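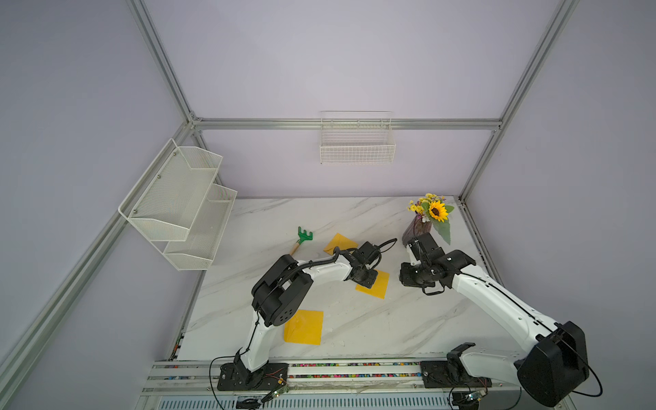
Can you visit the old border strip at Lorkau without a guide?

Hi all, my sister and I are spending a long weekend in Ernitz in September and I really want to see the old ceasefire line near Lorkau. Our granddad was stationed on the Ernitz side as a conscript and talked about it all the time (mostly the mud!). One site says guided groups only, another says you can just walk in. We won't have a car. Which is it?

3 answers

Went last fall. You can walk the western part on your own, from the parking lot up to the second watchtower, and it's free. Past that there's a fence and you need a guide, they never finished clearing the mines on that side. The guided bit takes you to the hut where the truce talks were held and I'd say it's worth it, I got pretty choked up in there. Bring your passport, they did check ours. Bus 11 from Ernitz stops right by the lot, but the last one back is at 8 so don't miss it like we almost did.

bring bug spray

I'd do the museum in Kumsa first if you have a morning free. It's small and half the labels aren't translated, but they have the map both sides signed, and after that the strip makes a lot more sense. They also keep conscript lists, so if you know your granddad's unit, ask at the desk! Mine was in the 15th and they found him in a few minutes. Not sure if they're open Friday, call ahead.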